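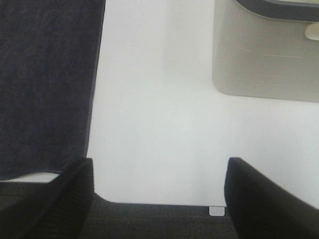

La pince ouverte, vue de la caméra du poignet, serviette à gauche.

Pince qui se rouvre toute seule pendant le pliage de serviettes
Question posée par Babita Goel, ven. 25 octobre

Bonjour à tous ! Je débute un peu en bras double, donc soyez indulgents. J'essaie de faire plier une serviette éponge bleu marine par mes deux bras, et depuis mardi la pince droite lâche le tissu en plein mouvement. Elle serre, elle lève, et hop — erreur 116, couple coupé, doigts grands ouverts. La gauche, elle, ne bronche jamais.
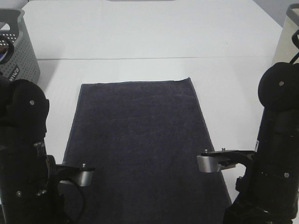
Côté réglages, la limite de courant est à 900 à droite et à 800 à gauche (je l'avais montée parce que le tissu glissait). J'ai refait le zéro deux fois, changé le câble d'alimentation, vidé le journal. Rien à faire. Ça me le fait aussi quand je lui demande de poser la serviette sur la tringle, et là c'est pire, parce que le bras continue sa trajectoire avec la pince morte.

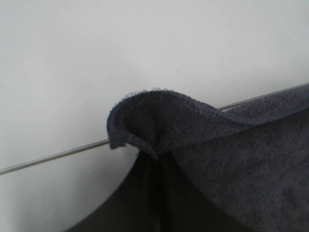 Réponses

Aminu Onuoha
Même souci chez nous à Julholm en janvier. La 116, sur ce contrôleur, c'est la surcharge du moteur de pince, pas l'alimentation. Tu lui demandes de serrer à fond sur un tissu épais, les doigts n'arrivent jamais à la consigne de fermeture, le moteur force, il chauffe et le contrôleur coupe. Redescends à 800 comme à gauche et surtout change la consigne : arrête la fermeture dès que le courant monte, au lieu de viser zéro. Pour la glisse, pince plus loin de l'ourlet.

Et ce qui m'embête plus que la 116, c'est ton bras qui continue. Une pince en défaut doit arrêter les deux bras, point. Chez nous le droit est parti taper dans le gauche et on y a laissé un support. Regarde si l'option d'arrêt commun est cochée, elle ne l'est pas d'origine. Ensuite tu dégages tout le plateau entre les bacs et tu fais tes essais à vide, vitesse réduite, main sur l'arrêt d'urgence.

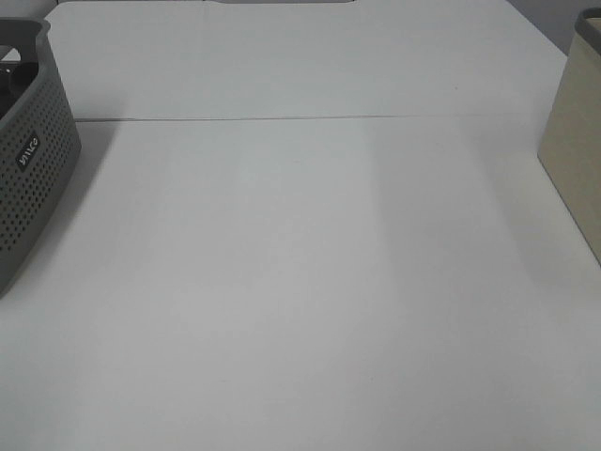 Tu ne remets la serviette qu'après une bonne série de cycles sans défaut. Nous on en a fait 4,000 mais on est un peu maniaques.

Renji Sugawara
tu as essayé de redémarrer ? moi ça marche des fois

Tobiloba Ugwu
D'accord avec Aminu pour le courant. Vérifie quand même le câble de la pince droite, pas seulement l'alim. Le mien frottait à chaque rotation du poignet et j'avais la même erreur, mais seulement bras levé. Tu bouges le poignet à la main, hors tension, et tu regardes si ça tire.

Babita Goel
Merci ! L'arrêt commun n'était pas coché, en effet, oups. Je suis repassée à 800 et j'ai coché la case, plus de 116 ce matin à vide. Le câble, je regarde lundi.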